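Project report: folding tees for the Wandmont op shop
By Akosua Ayaaba

Our group got laundry as its topic and I was stoked, because I fold terribly. We spent Sunday on T-shirts, mostly black ones (my favourite colour to wear, my least favourite to fold). 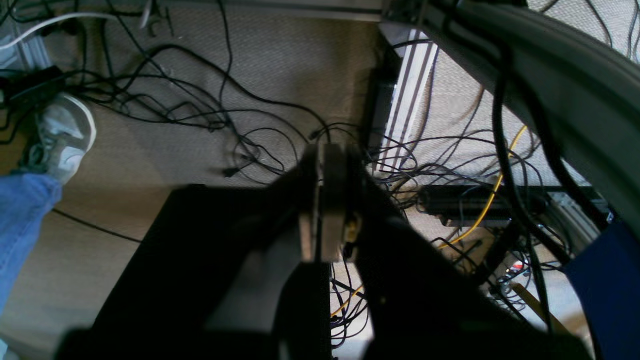
Hipólito wanted a neat rectangle every time, 12 goes per shirt. I wanted lunch! 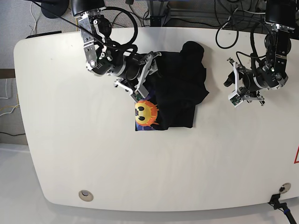 Cotton tees are harder than they look. The sleeves wander, the hem rolls up, and a half-folded one can end up as a lump with a corner of the print poking out — that cartoon sun with the big black eyes, for instance.

We agreed to lay each shirt out flat before folding anything.

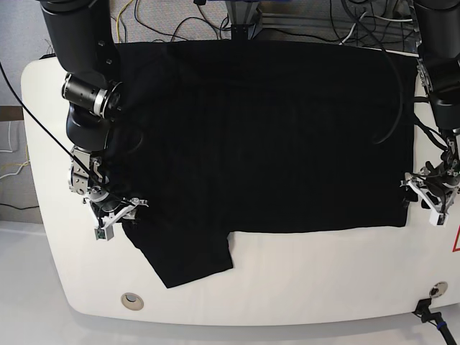
Sleeves first, then sides, then the hem up to the collar. Folke timed it and got up to 17 seconds.

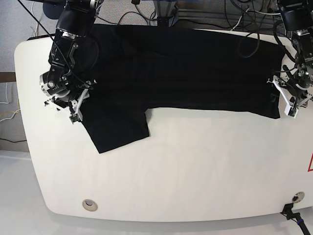 Fig. 4. Black garment spread out on the white table.

Next term we're trying hoodies.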